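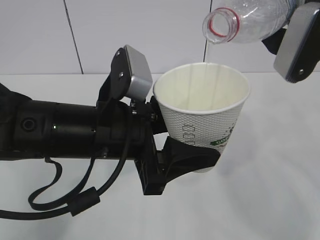
Dear all at the Urnon Fund,

Thank you, once again, for standing by Dodmont Amateur Boxing Club through what has been a long and rather chilly winter. We promised you a proper update on the junior programme, and I'm sorry it has taken until 20/04/2023 to sit down and write it.

The new ring canvas from Fasard went down in February, and the youngsters love it (the coaches' knees do too!). We ran 100 junior sessions over the period, and 7 of our boxers have now been passed fit to compete. Two of them boxed at the Alaoui Hall show, one winning on a split decision and the other losing a very close one to a taller southpaw.

Of the grant, £1459 has been spent, mostly on headguards and medical cards, and £235 is left, which we would like to put towards coach travel to the regional finals if you are happy with that.

Girls' sparring is still thin on numbers, and we are talking to two nearby clubs about sharing an evening.

With warmest thanks,
The club secretary

Filed under: Club News, Funding, Juniors

Comments (2)

ringsidegran: Lovely to read. That split decision took years off me!

southpaw_dad: Will the shared evening be open to under 12s?

© Dodmont ABC | Contact us | Back to top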